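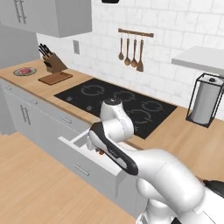
How to read a tower's development application before you believe the brochure

Developers sell a building years before anyone pours concrete. The filing tells you more, if you know where to look.

1. Find the lodged plans on the council's planning portal. Search by street address. Names change: the Mathias tower was filed under a lot number.

2. Check the floor count. Brochures for Hitholm House said 50 levels. The plans had 16 of them as parking and plant.

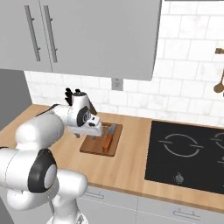

White tile wall, light wooden countertop and cutting board.

3. Look for the word "indicative." It covers nearly everything you liked — finishes, balconies, the rooftop garden.

4. Ask what "committed" means. Drenura called its anchor tenant committed on the strength of a heads of agreement. Read the terms before you call that a lease. 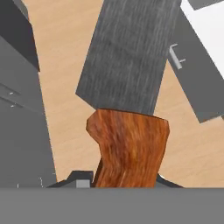 Kitchen knife with a reddish-brown wood handle.

5. Read the traffic report last. Zukska's claimed 1,000 workers would add almost no cars at 8 a.m. Maybe so. Check who paid for the study, then send your comments before the notice period closes in November.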